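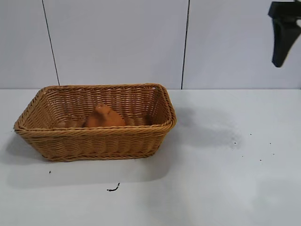 How often does a small pick-and-place cell need its camera recalibrated?
Less often than our lab manual claims, as far as we could tell. The manual says every morning. We found that wiping down the table and checking the finger bolts mattered more.

Project report: upkeep of the Caldeira cell
Kelly Lins, second-year automation

Background
The cell is one arm with a black two-finger gripper over a white table, with a fixed camera for the picking software, which is called Helgate. I took it over in November. The notes I inherited blamed nearly every missed pick on camera drift. I doubted that, mostly for lack of any numbers behind it.

What I did
I ran 165 picks from a woven basket with the daily calibration switched off. Lighting, arm speed and basket position stayed the same. After each miss I stopped, saved the camera view and checked the bolts on the fingers before touching anything else.

Results
There were 12 misses. Four came from a finger that had worked loose at its lower bolt. Another four happened when the software chose a dark speck on the table as its target — the white surface shows every crumb of dirt, and Helgate has no lower size limit unless you set one. The rest I can't explain, and I would sooner leave them open than pin them on the camera.

The basket adds a problem of its own. Its rim stands high enough to hide the lower part of a small object from the camera, so the software has to guess where the bottom is. Recalibrating does nothing for that. Raising the camera might, but the Keren bracket we have is fixed.

Changes made
Table wiped with a dry cloth before each session. Finger bolts checked with the torque driver at 8 a.m. and again after lunch. Minimum target size set in Helgate. Calibration moved to once a week.

Doubts
One basket and one operator is thin evidence. The Clovora guide promises that thread locker will cure the loose finger for good. I have applied it to the lower bolt only, and the upper one stays dry for comparison until the next student takes over.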